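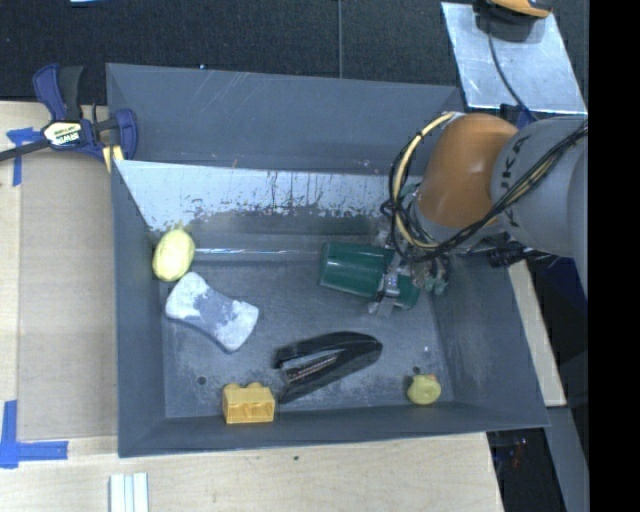
Tips for comparing two grippers on bin picking

Use the same objects for both. Mix the shapes – a cup, a stapler, a toy brick, something soft.

Clamp the bin to the bench and mark its position with tape. A bin that creeps half an inch will spoil a day of results.

Tie cables with slack at the wrist, then turn the last joint through its full range by hand speed before running a program.

Do 20 picks per object with each gripper. Write down misses and drops separately. Sachiko Katayama keeps hers on a card taped to the controller.

Wipe fingertips between runs.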